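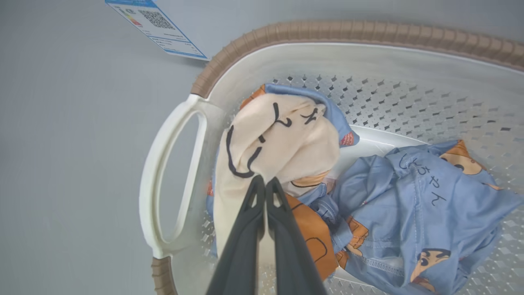
Ticket: Garment count errors in unload-to-washer trials
Project: Skutwood
Opened by: Juwita Siregar
Assigned to: Themis Pappas
Status: Open, workaround in place

Summary
The policy sometimes picks up two garments in one grasp and the episode is still scored as a single pick. This inflates the success rate reported for the basket stage.

Setup
Two-finger gripper, wrist camera, laundry basket on the floor next to the washer. Policy trained on 500 demonstrations. Evaluation is 20 episodes per checkpoint. Mixed printed garments, mostly light blue, cream and orange.

Log

24 January 2021, J. Siregar
Reviewed the last evaluation by hand. Double picks occur when a light garment lies folded over another one. The grasp scorer segments by color and merges cream and pale blue under the ceiling lights. Printed outlines make it worse: a thick black line is often read as a garment edge, so one shirt can also be counted as two.

T. Pappas
Reproduced on the Werka build. Not a calibration fault. Wrist camera extrinsics were checked against the board and are within tolerance. Raising the segmentation threshold removes the split shirts but makes the double picks more frequent.

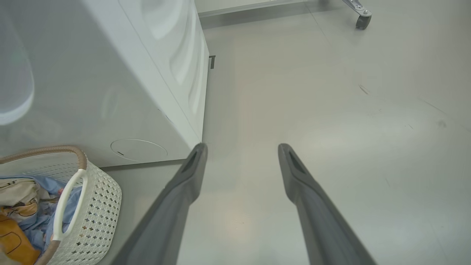 The approach phase is not affected. Fingers open to the commanded width and the basket pose estimate is stable, including when the washer body takes up a large part of the view. Glare on the floor raises depth noise but does not reach the scorer.

R. Babić
Suggest scoring on lift weight instead. The wrist force reading is logged already. Window of 1000 ms after lift, 2 N limit for a single garment.

T. Pappas
Patch applied on a branch. Heavy garments trip the limit on their own, so a per-garment table is needed. Juwita to weigh the set.

Workaround
Count picks manually from the wrist video. Do not quote basket-stage numbers from the old scorer in the June report.

Pending
Garment weights (Siregar). Rescore of all stored checkpoints (Babić).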